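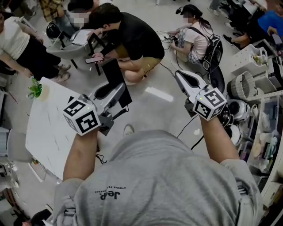 I've rewritten the history of Hislow again. It's the river town my players keep ending up in, and the old version had problems that were starting to show. The main one was the bridge. I'd said it was older than the town, but I'd also said the town's masons built it.

In the new version, the bridge belongs to Amissah, the kingdom that held both banks before the flood years. They put up a toll fort at the eastern end with a garrison of 200. When the money stopped coming from the capital, the soldiers stayed and married into the fishing families, and Hislow grew up around the fort wall. Most of the older houses still have fort stone in them, with the Amissah heron carved on it if you know where to look.

Stotari is the thing in the river. The townspeople call it a saint and the priests upriver call it a demon. I haven't decided which, and I don't think I need to yet. Every spring the town lowers a bell into the water at the third pier. There are 105 bells down there now. In the year 206 they skipped it, and the fort cellars filled overnight and have never drained.

The cellars are where the next adventure goes. I've got eleven rooms drawn and keyed, four of them fully underwater. There's 1000 silver in the old toll chest, in coins no merchant in Hislow will take, so the party will have to carry it down to Skususeo to get it melted.

I still need a name for the ferry guild and a reason for them to hate the bridge, apart from the obvious one. The map should be up in May once I've redrawn the east bank.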